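4강 보충 자료: 렌즈 구동 액추에이터와 초점 제어

1. 구동 방식의 구분
자동 초점 렌즈의 구동부는 회전형과 직동형으로 나눈다. 회전형은 모터의 회전을 나사나 캠으로 직선 운동으로 바꾸며, 이 과정에서 백래시가 생긴다. 직동형은 초점군을 광축 방향으로 직접 민다. 변환 기구가 없어 응답이 빠르지만 위치 센서가 반드시 필요하다.

스테핑 모터는 개루프로 위치를 지정할 수 있다. 단, 탈조가 일어나면 실제 위치와 지령값이 어긋나므로 전원 투입 시 원점 복귀를 수행한다. 초음파 모터는 저속 토크가 크고 무통전 상태에서 마찰로 위치를 유지한다.

2. 위상차 검출과 콘트라스트 검출
위상차 방식은 동공의 서로 다른 영역을 통과한 두 상의 간격에서 디포커스 양과 방향을 함께 구한다. 콘트라스트 방식은 초점군을 움직이며 고주파 성분의 최댓값을 찾는다. 방향 정보가 없어 최대점을 한 번 지나쳤다가 되돌아와야 한다. 무늬가 없는 면에서는 두 방식 모두 신뢰도가 떨어진다.
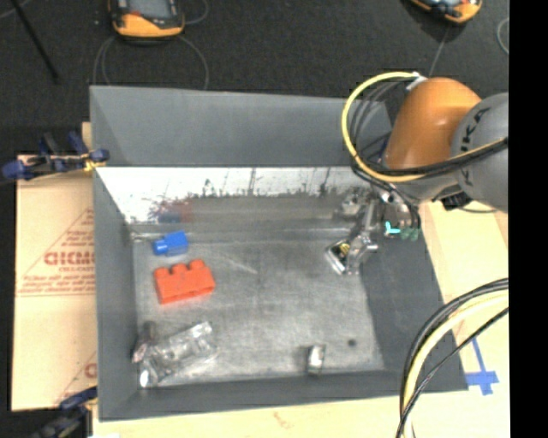 Annelies Lüthi는 지난 학기 토론에서 콘트라스트 방식의 왕복 탐색을 결함으로 보는 것은 부당하며, 정지 피사체에서는 최종 정밀도가 위상차 단독보다 나은 경우가 많다고 지적하였다. 다만 동영상에서는 왕복이 화각 변화로 드러난다는 점도 인정하였다. 이 화각 변화를 포커스 브리딩이라 하며 5강에서 다룬다.

3. 제어 루프
실습용 렌즈 모듈 Dauda의 위치 지령은 18 ms 주기로 갱신된다. 초점군의 전체 이동량은 10 mm이고 인코더는 이 구간을 900등분한다. 따라서 한 눈금은 0.0111 mm에 해당한다. 허용 초점 심도가 이 값보다 작은 조건에서는 인코더 분해능이 오차의 하한을 정한다.

비례 이득을 높이면 정착 시간은 줄지만 오버슈트가 커진다. 적분항은 렌즈를 아래로 향했을 때 자중으로 생기는 정상 상태 오차를 없앤다. 적분 누적에는 상한을 둘 것.

4. 과제
(1) 위 수치로 초점군이 전 구간을 5주기 안에 이동할 때의 평균 속도를 구하시오.
(2) 회전형 구동부에서 백래시가 콘트라스트 탐색에 주는 영향을 서술하시오.
(3) 개루프 스테핑 구동에서 탈조를 검출할 방법을 하나 제시하고 한계를 쓰시오.

풀이에는 단위를 표기한다. 측정 기록 양식은 Prisley 실습 안내서 부록의 것을 쓴다.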